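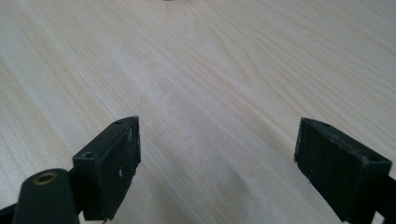
Davina Cairns asked at the midterm review why the plan paid for spare finger pads before it paid for a second gripper. The question changed the order of our budget, and this report follows the revised order.

## 1. Scope

The project plans equipment for a small tabletop manipulation bench. Purchases are limited to hand-held grippers, pads, mounting hardware and one work surface. Computing and storage are covered by the department and do not appear in the totals.

## 2. Current hardware

The gripper has two opposing fingers in matte black plastic, each with small mounting holes on the top face and a dark textured pad on the gripping side. One pad carries small white scuff marks. A brass-colored threaded insert sits in the top of the post beside the left finger. We treat pads as consumables and fingers as durable parts. Inserts are priced with the body.

The work surface is pale wood with a slight gloss. Bright areas were a concern for Sem Van Damme, who handled the camera requirements, so a matte cover was added to the list.

## 3. Quotes

Two suppliers answered our request in July. Both quoted for the same parts list, in dollars, before shipping.

| Supplier | Second gripper, pads and hardware |
|---|---|
| Gerideo | 790 |
| Paulík | 827 |

Gerideo is cheaper by 37 but sells pads only in full sets. Paulík sells them singly — useful if the two sides wear at different rates, a point we have not tested.

## 4. Revised plan

Phase one is capped at 548 and covers the second gripper and the matte cover. Phase two covers pads and mounting hardware, and is released after six weeks of use at the Ellton lab. Pad wear will be logged by finger, left and right separately, so that the choice between sets and single pads rests on our own records.

## 5. Open items

- Shipping to Ellton is not included in either quote.
- Gerideo has not confirmed the thread size of its inserts.
- The Gikurwood workshop may be able to cut replacement fingers. No price yet.
- Pad adhesive needs its own budget line.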